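Ticket 175: Metal hooks coming out of the beige hangers
Opened by: Selina Sutter
Product: Manar plastic hanger with wire hook, beige
Status: Closed, replacement sent
Closed on: 30 December 2024

Selina Sutter wrote:

Hi Plirkance support! I bought 80 of the beige Manar hangers from you in November for my closet redo, and I love how slim they are, but the hooks keep coming out. I'll lift a jacket off the rail and the hook stays up there while the rest of it goes down on the closet floor with the jacket. The first time I figured I'd yanked it. Then it happened with a linen shirt, which weighs nothing, and then with a pair of overalls (okay, those are heavy, I'll give you the overalls).

I've tried pushing the hooks back in by hand. They go in, they feel okay, and then they spin around and drop out again a day or so later. Is there a trick to it? I'd rather fix them than send back a whole box, the closet is finally done and I really don't want everything on the bed again.

Rigoberto Zepeda, Plirkance support, replied:

Hi Selina, sorry about the jacket! A few questions so I don't send you down the wrong road. When the hook comes out, is the plastic at the top split, or does it look fine? Is the bottom end of the wire smooth, or has it got a little ridge on it? And are the bad ones all from one box? There should be a sticker on the short side of the carton with a batch name on it. If you can take one apart and lay the pieces side by side on something pale, that helps too.

Selina Sutter wrote:

Okay, I did my homework. I spread a sheet over the table and went through the whole closet, which took most of an evening and two podcasts.

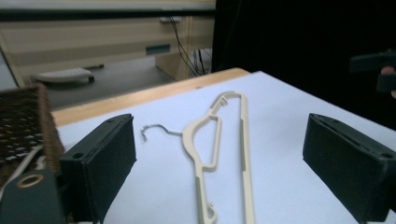

The sticker on the box says Jeltbridge, and then there's a second box that says Dimaculangan. Every single hanger that has let go of its hook came out of the Jeltbridge one. I'd mixed them all up on the rail, so I sorted them by the inside of the top, where the Jeltbridge ones have a rougher feel when you poke a toothpick in (very scientific, I know). As for splits, I went over the slim part at the top with the little notched slot and I can't find a crack on the one I laid out, and I held it right under the lamp. The wire end feels smooth to me all the way down. I ran my fingernail along it twice and didn't catch on anything. On the Dimaculangan ones I can't get the hook out to compare, and I did pull pretty hard!

One more thing in case it matters. I hang camisoles by the straps, in the curved notches down at the ends, and those have been totally fine. It's only ever the hook.

Rigoberto Zepeda, Plirkance support, replied:

That's really useful, thank you, and the toothpick test is going in my notes. A smooth wire end is what I was afraid of. The hook is supposed to have a pressed ridge near the bottom that lets it turn but keeps it from sliding out. No ridge, nothing to hold it, so pushing it back in will only ever get you that extra day.

Before I put a replacement through, could you check a handful more from the Jeltbridge box? Hold the body, turn the hook a full circle and pull straight up, no wiggling. Please don't glue them in the meantime. We've had people do that and then the hook sets facing sideways and the thing won't sit on the rail.

Selina Sutter wrote:

Too late on the glue, I did 4 of them last night before I saw this. And yes, one of them is now sideways, so I've got a blouse in there facing the wall.

I tested the rest of the Jeltbridge box the way you said. Some came out with hardly any pull, some held on until I really leaned on them, and I don't trust those either. The Dimaculangan ones all turned nicely and stayed put, so I've moved my coats over to them and left the Jeltbridge ones for scarves for now.

Rigoberto Zepeda, Plirkance support, replied:

Coats on the good ones, perfect. I've put through a full box to replace the Jeltbridge one, glued ones included, and asked the warehouse to pull it from Dimaculangan stock. You don't need to mail anything back. Could you do the turn and pull on a few when they arrive and let me know here?

Selina Sutter wrote:

Box came this morning! I did the test on every one of them while the coffee was brewing, and they all held. Everything's back up on the rail and I've been taking things on and off all day just to be annoying. No jackets on the floor so far. You can close this one. Do you sell the same hanger with the clips for skirts, by the way?

Rigoberto Zepeda, Plirkance support, replied:

Great news, closing it now. Yes, the clip version is item 63 in the closet section, same beige. Check the sticker when it comes, and if it says Jeltbridge, reply to this ticket and it'll reopen on my end.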